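Subject: Re: [refurb-cells] Written rules for socket work — draft 2 comments
From: Talukder bench group
To: refurb-cells list

On Saturday the Ritent shop wrote:

> We have read draft 2 and mostly like it. Two questions before we
> adopt it. First, is the "open socket" rule meant for every job in
> the case, or only when the arm is going for the processor? Our
> people say it slows down memory swaps for no gain. Second, the
> draft says "verify fixture" and leaves it there. Verify what?
> We run 21 towers on a good day and a vague line like that gets
> skipped by lunchtime.

Great questions, both of them, and I've been itching to answer since I saw them come in! We've had draft 2 taped up next to the cell since October and I have opinions on nearly every line by now.

On the open socket rule: yes, I'd keep it for every job, memory included. The slots on these desktop boards sit right up against the socket. A gripper that is perfectly placed for a module is still only a short slip away from the contacts, and bent contacts mean the board is scrap for our purposes. So our local wording is "if the retention frame is open or the socket is empty, the whole socket area is a keep-out zone, and any path crossing it runs at the slow setting." The slow setting costs us two or three seconds per swap. I can live with that. 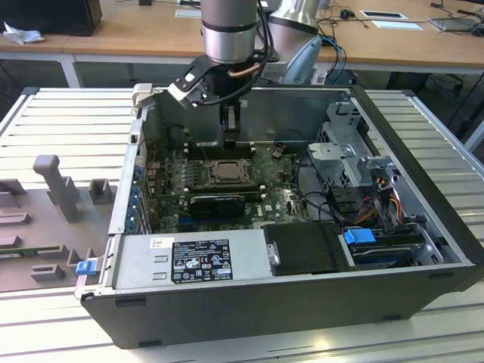 Where I do agree with Ritent is that the rule reads as if the cover has to go back on between every step. I don't think anyone meant that. I'd rewrite 4.2 so it says when the cap goes on (tower leaving the cell, shift change, anyone reaching in by hand) and leaves the rest to the keep-out zone. The people at Privetti do it this way already and their write-up from the spring is worth digging out of the archive.

On "verify fixture," guilty, that was my line, and it's a bad one. What I should have written:

4.4 Fixture check, before the first move on each tower
- Tower is on its side, side panel off, and doesn't rock when pressed at each corner.
- Parts tray is where the program expects it. Push it by hand. If it moves, stop.
- No cable stands higher than the rim of the case. Tuck or clip it.
- Drive cage latches and power supply handle are in their rest position.
- Run the approach with the fingers open and hold above the board. A person looks from two sides before releasing the hold.

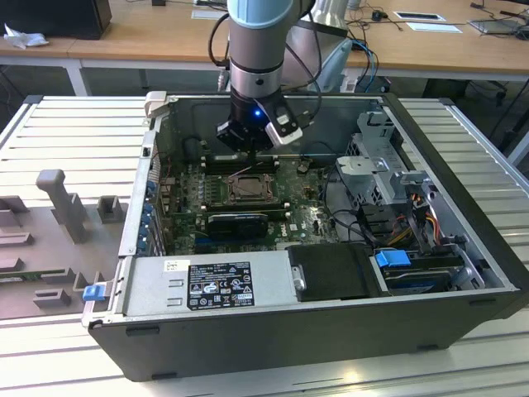
Gripper above the memory slots, side panel off, tray to the left of the tower.

That last item is my favorite in the whole document. Holding above the board and making somebody look is such a cheap habit, and it has caught more trouble for us than the force limit has. We logged 200 approaches over the summer and stopped at the hold in 71 of them for the first month's worth of silly reasons (wrong tray, cable in the way, tower turned around). The number dropped like a stone once people started doing the cable line properly.

Speaking of the force limit, section 5 needs work too. Draft 2 gives a single limit for "insertion," and a memory module and a processor shouldn't share one. A module needs a real push at the end. A processor should need no push at all, ever. It gets lowered, it sits, and the lever does the rest. I'd like the standard to say that any downward resistance before the part is seated is a fault, with the arm backing straight up and no automatic retry. Grimudell asked for one retry on the last call. I see why, but the second try is made with no new information, and I'd sooner have a person come over.
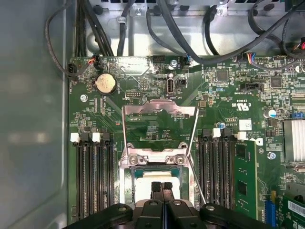 I'd also like a line about the view from the wrist. For anything in the socket, whoever signs off should be looking at the wrist feed as well as the bench view, with the lever, the raised frame and the fingertips all visible together. If any one of them is hidden, change the approach angle. We've been doing this for around six weeks and it's a joy compared to guessing from the side.

Small stuff for draft 3:

- 3.1 says "removed parts go in the tray." Please add "one part per pocket." You know why, Ritent.
- 6.3, the cleaning interval for fingertips is missing its unit. Hours? Towers?
- The glossary has "carrier" twice with different meanings.

I can turn 4.2, 4.4 and 5 into proper text this week if there are no objections. Send me your ugly edge cases, especially the small cases with the cage over the board. We don't get many of those and I'd love to see how other people are clearing them.

-- 
Talukder bench group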